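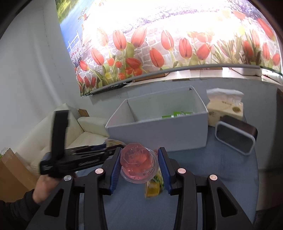
Re: [kirnisley-kitchen] Setting agents, again

Two weeks of heat and half this list has taken up jelly, so I suppose it falls to me to bring up fruit acid. I have been making the stuff since before the list moved to its present server, and in that time I have ruined more of it than most of you have eaten. Most of the trouble comes down to sugar, acid and impatience. If you want a color to aim for, the pink-red in that clear plastic cup is close to what I'd call right for currant and strawberry, and you can see bubbles near the middle of the base, a thing I used to lie awake over and now don't.

Hooman Sadeghi wrote on 27 July 2020:

> I followed the Esmont recipe to the letter, 200 grams of sugar and
> all, and after 11 hours in the fridge I had soup. Very nice soup.
> My mother-in-law drank it through a straw and asked what it was.
> Is it the gelatin? Niloufar says it is the pineapple. I say
> pineapple never hurt anybody.

Niloufar is right, and you should tell her so before she reads it here. Fresh pineapple breaks gelatin down. So do kiwi, papaya and fresh figs. Canned pineapple is fine, since the heat of canning knocks out whatever does the damage. If you must have fresh, simmer it for a few minutes first and accept that it will taste canned anyway.

The Esmont recipe has its own problems. It was typed up from Mrs. Wijaya's card, and somewhere along the way "soak" became "sprinkle." Soak the gelatin in cold water, five minutes, then warm it gently until it's clear. Don't boil it. I boiled mine every summer until I was 40 and blamed the brand.

As for agar, which three people have now written to me about off-list: yes, it sets at room temperature, yes, it's fine for vegetarians, and no, you can't swap it spoon for spoon. Agar sets firmer and wants a proper boil. My first attempt could have been used to resole a shoe.

The old thread on molds is in the archive, message 593. Skip the part where Fanov and I argue about copper – we've since made up, mostly.

Hooman, the soup will freeze. Scrape it with a fork every half hour and call it granita.

Niloufar, if you still have the plum recipe from last October, please send it again. I put mine somewhere safe.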